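**Vendulon shows off its hand-taught robot, with a lot of help**

1/5/23

Vendulon says its two-armed machine can be taught assembly work by anyone with a free afternoon. What visitors saw at its Flusness workshop was a person in the next room steering both arms by remote control, one blue part at a time.

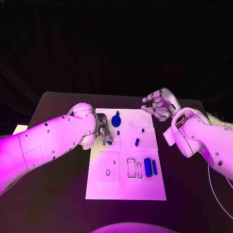
*2 min read*

The task is a white board with outlines on it and a set of blue parts to go with them: pegs, cylinders, a block, a toothed disk. An operator guides the hands through the job, the software records every motion, and the machine is later supposed to repeat the work alone. Vendulon has collected 2,461 of these guided runs since October. It would not say how many led to a robot that finished the board without help.

Annick Pons, who runs the project, called the recordings "the hard part, and we have done it." Maybe. Collecting runs takes patience and payroll. Getting a machine to cope when a peg lands slightly off its usual spot is a different problem, and the company had no figures on that either.

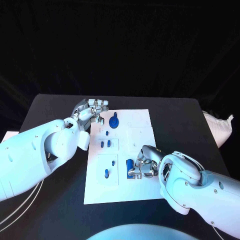

## Nine operators, one board

Vendulon pays nine people to do the steering. Each has a personal style, and the software has to make sense of all of them. Romain Marty, one of the nine, said his first runs were thrown out because he kept pausing to think. He now gets through a session without stopping, though he said small pegs are still a pain to grip when you can't feel them.

The company wants to sell the system to small parts shops this year. It gave no price.

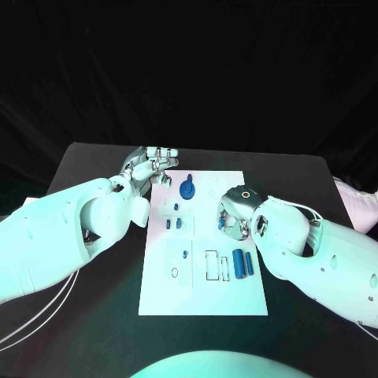

Wakana Yokoyama said she would want to see the same robot handed a board it had never been shown, with the operator sent out for coffee. Vendulon said a demonstration of that kind is planned but has not set a date.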